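Purnarmont is a small collection about nesting bowls! The everyday colored kind, sorted by size, spread out on a wooden table and put back one inside another. If you've ever tidied a kitchen drawer and felt oddly pleased about it, you'll get along with this folder.

## What's in it

- 100 short sequences, split into 4 folders of sorting and stacking
- `bowls.csv`, one line per bowl, with color and size order
- `notes/` (mine, messy, sorry)
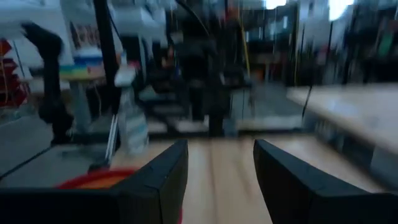 *Wooden tabletop, red container, white bottle with a pale blue label band.*

## Color names

Pick the plain word and stick to it. I started out with fancy names like "coral" and "aqua" and had to redo 28 rows, so now it's `red`, `orange`, `green`, `pink`, `blue` and that's the whole list. Size goes in its own column.
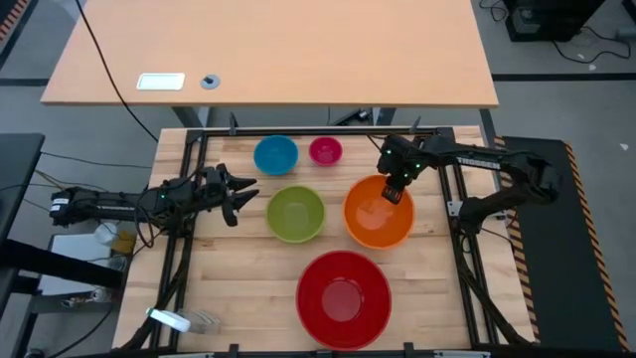 Size order is the part I love most, and a spread-out layout makes it so easy to check. Start with the biggest bowl and work down. With all five out on the wood, red is clearly the largest, and orange is larger than the lime green beside it. The turquoise one goes in as `blue` and the magenta as `pink`. When two bowls look close, leave `size_rank` blank and come back to it later.

## Partial views 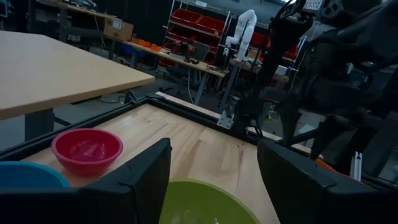 Rows marked `partial` are for any view where a bowl is hidden or runs out of the picture. Please keep them! They're great practice for telling bowls apart by color and a bit of rim. A light blue bowl showing only the top of its rim and upper side still gets its row, same as the red one sitting in plain sight. Fill in the color, put `partial` in the last column, and don't guess at the size from a rim alone.

## Names and versions

Purnarmont used to be called Flirton, so old paths may still say `flirton/`. The October update fixed most of them.

## To do

- merge the two pink spellings in `notes/`
- add lids (maybe)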